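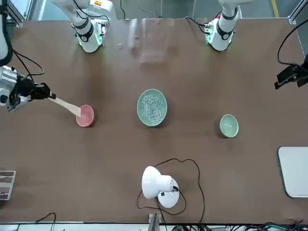
Selix Two-Arm Portioning Bench

Manufacturer: Firkimach
Category: Bench automation, dry goods
Control software: Zestent
Status: Available to order, lead time quoted per site

Overview

The Selix bench is a fixed workstation for moving small amounts of dry, loose material between open bowls. Two arms are mounted along the far edge of a brown work surface. The operator loads and unloads from the near side. The arms work with ordinary hand tools, and the standard tool is a light wooden spatula held by the handle in the right gripper.

The bench is sold to kitchens, seed rooms, sample rooms and small packing sites where portioning is done by hand in short batches and the material changes several times a shift. It is not intended as a replacement for a volumetric filler. A line that runs one product all day will get a lower cost per portion from a filler.

Standard bowl layout

Bowls are set out in a loose row across the middle of the table. A large, wide bowl in the center holds the source material. One smaller bowl goes on each side of it. In the factory layout the source bowl is pale green, the left bowl is pink and the right bowl is mint green. The colors are used in the Zestent job screens and in the printed job cards, so a site that substitutes its own bowls should update both.

Placement does not have to be exact. Zestent locates each bowl at the start of a job and again after any pause. A bowl may be moved between cycles but must not be moved while a gripper is over it.

The source bowl should be wide and shallow. Deep bowls limit the angle at which the spatula can enter and leave more material behind at the end of a batch. Steel bowls with a mirror finish are not supported in the current release.

Materials

Approved for use without a site trial:
Rice and similar whole grains
Dry seed
Small beads and pellets
Dry lentils and split peas

Site trial required:
Flour and other fine powders
Sticky or oiled material
Flakes that bridge or clump

Not approved:
Liquids
Anything above room temperature
Material classed as hazardous by dust or by contact

Specifications

Arms: two, back-edge mounted, one gripper each
Bowls per job: up to 4
Maximum source load: 600 grams
Stored jobs: 19
Status indication: green light at the base of each arm when powered and ready
Mounting: bench must be level and fixed to the floor or to the supplied aluminum frame
Cable routing: arm cables exit toward the back of the table
Task lighting: desk lamp with adjustable shade, placed by the user
Tool type: user-supplied spatulas and scoops within the handle size given in the installation manual

Operating sequence

1. Fill the source bowl and place the receiving bowls.
2. Select the job on the Zestent screen and confirm the material name.
3. Seat the spatula in the right gripper. The gripper closes on the handle when the operator presses Hold Tool.
4. Step back from the near edge and press Start.
5. The bench runs to the set count, then returns both arms to the park position and releases the job.
6. Remove the receiving bowls. Weigh at the check scale if the job card calls for it.

The left arm is used when a job needs a bowl steadied or shifted. Many single-tool jobs leave it parked for the whole batch. It remains powered while parked and must be treated as live.

What the operator does

Portioning on the Selix bench remains an attended task. One person can run the bench along with other work in the same room, but that person has to be within reach of the stop button and must have finished the operator course.

The duties that move from the person to the bench are the repeated scoop, carry and release motions. The duties that stay with the person are filling, bowl changes, tool changes, weighing, cleaning and the decision to reject a batch. Two duties are new. The operator confirms the material at the start of each job, and the operator clears faults.

Fault clearing takes more of the shift than most sites plan for in the first weeks. The common causes are a spatula seated too far forward in the gripper, a bowl swapped for one of another size, and a lamp moved so that its light falls straight into the source bowl. All three can be cleared at the bench without a service call. Sites should schedule this time as work and should not subtract it from breaks.

Wrist and shoulder load from repeated scooping goes down on jobs given to the bench. Lifting does not change. Standing time may go up if the bench is placed away from seated work, and for this reason we ask for a floor plan before confirming an order.

Staffing notes from the Kershaw installation

The Kershaw packing room has run one Selix bench on the day shift since September. Before installation, small-batch portioning was shared among the whole packing team by rota. The site kept the rota and added the bench to it as one position, so that every packer on the shift is trained and no one is assigned to the bench permanently.

In its first full month the bench completed 1,404 portions. Hand portioning continued next to it for sticky materials and for orders too small to justify a job setup. The site sets its own threshold for this and reviews it at the Wednesday shift meeting, where the fault log is also read.

Points raised by the packing team that led to changes in the product:

The fault tone was too similar to the tone on the room's heat sealer. It can now be selected from the settings menu.

Job names were limited to short codes. The team wanted the material name in full, and Zestent now shows it on the start screen and on the pause screen.

The portion counter was visible to supervisors on a remote display, with the operator's login beside it. Packers objected that the count reflected the job mix more than the person. The login has been removed from the remote view in the standard configuration. A site that wants to turn it back on must request this in writing and state that the affected staff have been told.

Training

Operator course: half a day at the bench. Covers loading, tool seating, bowl placement, stopping, fault clearing and cleaning.

Lead operator course: one additional day. Covers job creation, lighting adjustment, bowl registration and reading the fault log.

Training is included for the first group at each site. We recommend that the people who portion by hand today attend the lead course. They know which materials behave badly in damp weather and which customers return light portions, and this information is needed when jobs are written.

Lighting

The work surface should be evenly lit. Overhead light is enough for most rooms. Where it is not, a desk lamp may stand on the table on the near side of the bowls, with the shade tilted so that no bright spot falls inside a bowl. Keep the lamp out of the marked arm travel. The lamp cable should lie flat and clear of the bowls, and should leave the table on the near side. Run a lighting check from the Zestent setup menu after any change.

Cleaning

Brush stray grains off the tabletop after every batch. Wipe the surface with a damp cloth at the end of the shift. Do not spray cleaner at the arms, the grippers or the mounting collars. Wooden spatulas are washed by hand, dried fully and replaced when the edge becomes rough. A damp spatula picks up grains on both faces and will cause short portions in the next bowl.

Gripper fingers are wiped daily and inspected weekly for wear. Replacement fingers are supplied in pairs.

Safety

A risk assessment is required for each site before commissioning. The arms limit speed and force when a person is detected inside the work area, but this function does not remove the need for the assessment. Sharp tools must not be fitted. Long hair and loose sleeves are to be secured. The stop button is to be tested at the start of each shift and the test entered in the log.

Only one person may load the bench at a time.

Supplied with each bench

Work surface with both arms mounted
Two grippers
Control unit with Zestent installed
Factory bowl set and two wooden spatulas
Stop button on a two-position bracket
Blank job cards
Installation and operator manuals

Options

Aluminum frame with leveling feet
Check scale with data connection to Zestent
Additional bowl sets in other colors
Spare gripper fingers
Second operator screen

Ordering

Send Firkimach a list of materials, typical batch sizes, the number of people who portion by hand now, and a floor plan showing the proposed position of the bench. Samples of any material in the site trial group should be sent with the request, in sealed bags labeled with the storage conditions. Quotes are issued per site and cover delivery, installation and first-group training.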